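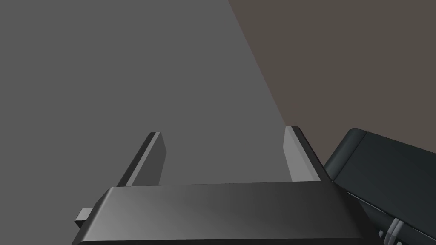

Simulated gripper in Rilorora, fingers open.

Rilorora FAQ

What's Rilorora?
It's my method for training a grasping policy in simulation, then moving it over to the real arm at Flemstead. I started it in January.

Why are the surfaces so plain?
I keep the grey backgrounds flat on purpose – I wanted the policy paying attention to finger geometry before I threw colour and texture at it.

How many demos do I need?
I used 253. I tried it with 124 and it still learned, but it got pretty sloppy on the last bit of the approach.

Does it beat Dislow?
On my 8 test objects, yeah! I ran 100 trials on each. I haven't compared it with Egan yet, so please don't quote me on that one.

Can I get the code?
Soon, I'm still tidying up the licence.

Last updated May 5, 2022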